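Hi, Menaka Khan here, and I'm looking for two people to help me run the Jullside garden railway through the summer. We have 72 feet of G-scale track, a steep grade at the Butari end that eats wheels, and a pile of locomotives waiting for new sound. I do the wiring – you'd do the track cleaning, the switches and the Saturday-style crowd stuff with kids. Pay is by the afternoon, starting in April.

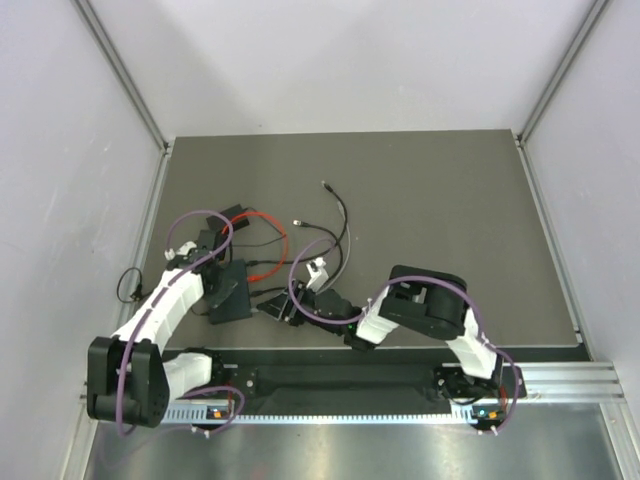 You don't need to own trains, but please be okay with kneeling on gravel! Write to me or Salim Mushi and tell us what you like to build.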